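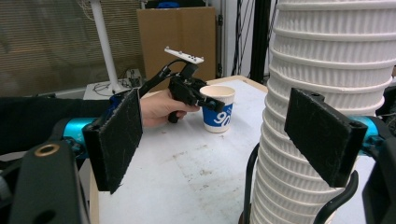 Figure 1. Cup task, handheld grippers, stack at right.

Unit 6: Reading a Product Sheet Without Being Sold To

Today's product is the Mikden handheld gripper kit, sold through Clutton. You hold the grippers, you do a chore, and the kit records what your hands did so that a robot can be trained on it later. The price on the quote we were sent is $3,035 for a pair, cables included. Marker plates are extra, a fact that lives in a footnote on page 3 of the sheet. Bring the sheet to class. Bring a pencil and a bad attitude.

Start with the word "effortless." It appears on the cover and again over the spec table. Effort is something you can measure, so ask how it was measured, on whom, and for how long. A gripper feels fine for the first few cups. The vendor's demo lasts 40 seconds. A working shift lasts a good deal longer, and forearms keep their own records.

Next, the task. Vendors love paper cups. They're cheap, they're light, and a dropped one makes no noise on the video. They are also a fair test in one respect: squeeze a paper cup too hard and it shows. Squeeze it too softly and you're chasing it under the table. So give Mikden some credit for cups, then ask to see a wet glass.
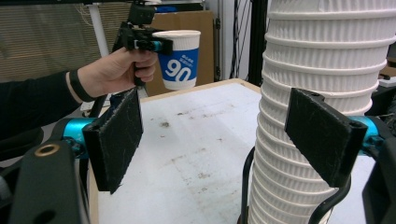
Does a good handheld demo mean the robot will do the job?
It means a person can do the job with the robot's fingers, and that's a useful first hurdle. The robot still has to be trained and then tested on its own arm.

Compare the two rivals on your handout. Hauser sells a glove, which is easier on the wrist and harder to match to a real gripper. Fullitz sells no hardware at all. You mail them a description of your task and they mail back recordings, along with an invoice that has clearly been to college. Each sheet claims the best data. None of them says best at what.

Things to look for on any sheet of this type:
Finger pads: are replacements sold separately, and for how much?
Cables: how long, and what happens when you turn around?
Marker plates: what does the tracking do when a sleeve gets in the way?
Setup time: from a closed box, please, by someone who didn't design it.
Returns: Mikden offers 6 weeks. The clock starts at shipping — read that line twice.

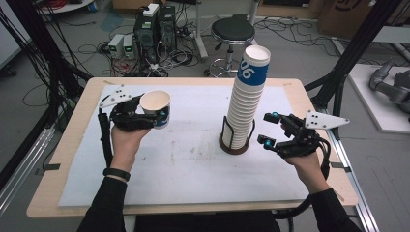

One student from the September section wrote back that the checklist was unfair to small vendors, who can't afford a long trial and get marked down for saying so in print. Fair point. Give credit for a plain "we haven't tested this." You won't have to give it often.

For next time: pick one claim from the Mikden sheet and write the test that would prove it wrong. One page. Handouts revised 12/25/18, which tells you what kind of holiday it was.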